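Slow Boats and Early Bread on the Tirkura

The ferry to Bondis leaves at 7 in the morning, and the ticket window closes before most visitors have finished their coffee. Buy your ticket the afternoon before. The crossing takes 3 hours in calm weather and costs the same in either direction, with no discount for a return.

Bondis is the larger of the two towns on Lake Tirkura, and most people treat it as a place to change boats. It deserves a night. The streets climb straight up from the landing, and the guesthouses get cheaper the higher you go. Caroline Khaemba runs one near the top, with 13 rooms and a long porch facing the water. She serves dinner at one table and puts late arrivals wherever there is a chair.

"People ask me what there is to do," she says. "I tell them the market is on Sunday and the lake is every day."

The market fills the lower square and is over by noon. Go for smoked fish, green oranges and the flat sesame bread that comes out of the ovens behind the post office. Bring small bills.

From Bondis a smaller boat goes on to Mugo, at the narrow end of the lake. It carries sacks of feed, schoolchildren and a few hikers – there are no reserved seats. Mugo has one paved road, two places to eat and the start of the trail up Kamow, the hill that shows up on every postcard sold in the region.

The summit is at 1,405 meters. The path is well marked for the first hour, then crosses open pasture where the posts are far apart. Naomi Laizer, who has guided here since she left school, starts her groups before dawn in the dry months and takes the east side down.

"The west side is shorter and everybody's knees regret it," she says.

Carry more water than you think you need. There is a spring below the saddle, but it slows to a drip by March. From the top you can see the whole length of the lake and, on clear mornings, the ferry pulling out from Bondis.

Back in Mugo, the better of the two restaurants is the one without a sign, across from the fuel pump. Order the lentils and whatever fish came in. The kitchen closes when the food is gone, usually by eight.

Rooms in Mugo are basic and fill up during school holidays. Most have shared bathrooms and cold showers. If you need hot water, stay in Bondis and make the hill a long day trip, taking the first boat out and the last one back.
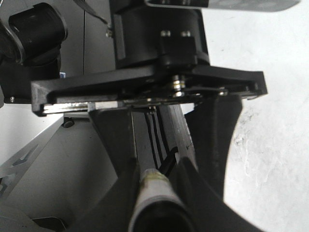
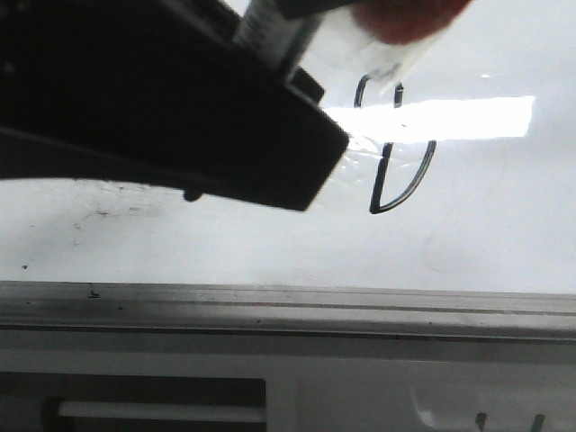

Black grippers, two pictures. The marker is in the second.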